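Irkness Display Stones: Gallery Notes

Page updated September 28, 2022
Compiled by Treasa Mac Suibhne

The Irkness collection is a private holding of display stones, most of them grey, kept in a house in Nulenville and shown on whatever household surface suits the piece. This page covers surface, seating and backing cloth. Weights and provenance are in the register and are only repeated where they affect handling. Entries are in the order the stones were catalogued.

Entry 1. Bench stone
Low profile, wide base, fine grain. Sits without support on any level surface. The underside was brushed dry and left unsealed. Colour is even in daylight and goes slightly warm under the hallway lamp.

Entry 2. The Escobar piece
Named for the road where it was collected. Two natural facets meet at a blunt ridge. It rocks on a hard tabletop and needs a felt ring 19 mm high under the short end. The ring has been trimmed once and should not be trimmed again.

Entry 3. Paired cobbles
Catalogued together and stored together. Both were rinsed in tap water with no detergent and air dried for 30 hours. Minor chalking remains in the pits of the smaller one and has been left alone.

Entry 4. Stones on soft furnishings
A soft seat is a legitimate display surface for a flat-faced stone, provided the pile is dense and the cushion firm. Chenille performs well. The ribs compress under load and grip an irregular underside, so no ring or wedge is required. The drawback is lint, which collects in any open crack and has to be lifted out with a soft brush. Adhesive tape leaves residue and is not used on anything in the register.

Colour matters as much as grip. A matte grey stone reads poorly on beige or oatmeal upholstery, where the outline is lost. Red gives the strongest separation of the fabrics tried so far. 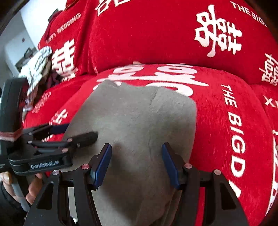
Printed upholstery is a separate question. Wedding covers with the double-happiness character 囍 in white on red are bold enough to compete with a small specimen, and anything under 40 mm across tends to disappear into the lettering. A larger stone holds its own. The usual practice is to place it clear of the heaviest strokes, though the repeat on most of these covers is tight and some overlap has to be accepted.

Fine cracks should be checked under raking light before a stone goes onto fabric. A hairline that catches a fingernail is noted in the register with its direction and approximate length. A hairline that does not is noted as surface only. In both cases the stone is lifted from below with two points of contact, well away from the line, and never slid across the pile.

Entry 5. Bredeo slab
The heaviest item in the group and the only one with its own stand. The stand is rated well above the load but the lacquer marks easily – a strip of baize has been fitted along the contact edge. Not suitable for upholstery of any kind. Cushion foam takes a permanent set under it within a day.

Entry 6. Split nodule
Two halves, shown closed. The join is dry and relies on fit. Orientation is marked in pencil on the underside of each half. If the halves are separated, wipe both faces before closing, as one grain of grit will hold the join open.

Lighting for all entries is window light from one side, no flash. A plain card is used as a reflector where the shadow side goes too dark. Colour was not corrected.

The printed list runs to 200 copies and includes the register numbers omitted from this page. Entries 7 and 8 are being reseated and will be added in October.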